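Forums > Music Talk > Genres & Labels

Search this forum Keywords Go Advanced

Is "post-rock" still a thing or just a filing label?

tapehiss_tom
2/24/19

Long-time reader, rare poster. I bought the new Ratik record on the strength of a shop sticker that said "essential post-rock". I've played it four times now and I can't hear what makes it post anything. There are verses. There's a chorus on side two that my sister was humming after one play. It's a decent guitar record with long intros.

So I'd like to know what people here think the word means in practice. I was taught it meant rock instruments used for things that aren't rock songs. Then it meant quiet bit, loud bit, quiet bit. Now it seems to mean any band with a delay pedal and a glum sleeve. Has it got any use left?

mossbank
Post 2

It has a use for shops. They need to put the record somewhere. I wouldn't read more into it than that.

Ratik were sold as shoegaze two albums ago, by the way. Same four people, same amps as far as I can hear.

velvet_gravel
Post 3

Disagree with both of you. The word does describe something. If you tell me a band is post-rock I know to expect mostly instrumental, pieces over seven minutes, slow changes, not much in the way of solos. I'll be right more often than wrong. You can't say that for "indie" or "alternative", which tell me nothing at all.

One mislabelled record doesn't kill a genre.

tapehiss_tom
Post 4

But it isn't one record, is it? I went through the tag on the download site last night. Page one had a folk duo, two metal bands and somebody's piano practice. I gave up on page three.

And "mostly instrumental, over seven minutes" covers half the prog in my dad's loft.

velvet_gravel
Post 5

People tag their own stuff on there. They'd tag it jazz if they thought it would get them a listen. Of course it's a mess.

Prog shows off. That's the difference, and you can hear it in ten seconds.

halfspeed
Post 6

"Prog shows off" is doing a lot of work there. I've sat through post-rock gigs where the whole point was how loud and how long. I saw Clalholm in June in a room that holds 300 and they played one chord for what felt like a bus journey. If that isn't showing off I don't know what is.

I liked it, mind. But please don't tell me it was modest.

My own view is that these names only make sense for a place and a few years. A handful of bands who know each other, share a practice room and borrow each other's drummers. Call that a scene and give it a name, fine. Once the name gets on a plane it stops meaning anything. The bands around Udine that got called post-rock had come out of hardcore and you could hear it. The ones over here had come out of art college and you could hear that too – usually in the song titles.
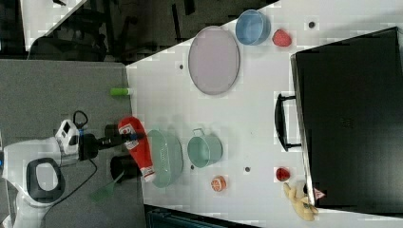
So when someone in another country picks up the sound fifteen years on, from records, with none of the background, I don't see how it's the same thing. It might be better. It's still something else with an old word stuck on the front.

mossbank
Post 7

By that logic there's no such thing as reggae outside Jamaica and no blues since the war. Nice theory but nobody uses words like that.

halfspeed
Post 8

Plenty of people would say exactly that about the blues.

mossbank
Post 9

Plenty of people are bores about the blues.

kettledrum36
Post 10

Can I ask where this Udine business comes from? I keep seeing it repeated on here, the hardcore bands turning into post-rock bands, and I've never seen a source that wasn't another forum post. I own 2 of the records and neither has a word about it on the sleeve.

halfspeed
Post 11

Fair question. I had it from a fanzine, which I no longer have. The print run was 487, it said so on the back, so good luck. I'd still say listen to the drumming.

kettledrum36
Post 12

So the source is a fanzine none of us can read and "listen to the drumming". Right.

I did listen to the drumming. It's fast in places. Lots of drumming is.

velvet_gravel
Post 13

For what it's worth the Hinojosa label page used to have a short history on it, and that mentioned the hardcore bands. But it was the label selling its own back catalogue, so take it how you like. The page went when they redid the site.

tapehiss_tom
Post 14

A label saying its bands had roots? Never.

I'm not trying to be awkward (well, a bit). I only want to know if I should trust the sticker next time. So far I've got one person who says the word works, one who says it's for shelving and one who says it only counts if you shared a drummer.

velvet_gravel
Post 15

Trust the sticker less and the listening post more. Did the shop not let you hear it first?

tapehiss_tom
Post 16

The listening post has been out of order for as long as I've been going there.

mossbank
Post 17

What's the chorus on side two like then? You've mentioned it and not said.

tapehiss_tom
Post 18

Annoyingly good. Second track, comes in after the long hum. Still not post-rock.

Contact us | Forum rules | Copyright the forum and its posters | Back to top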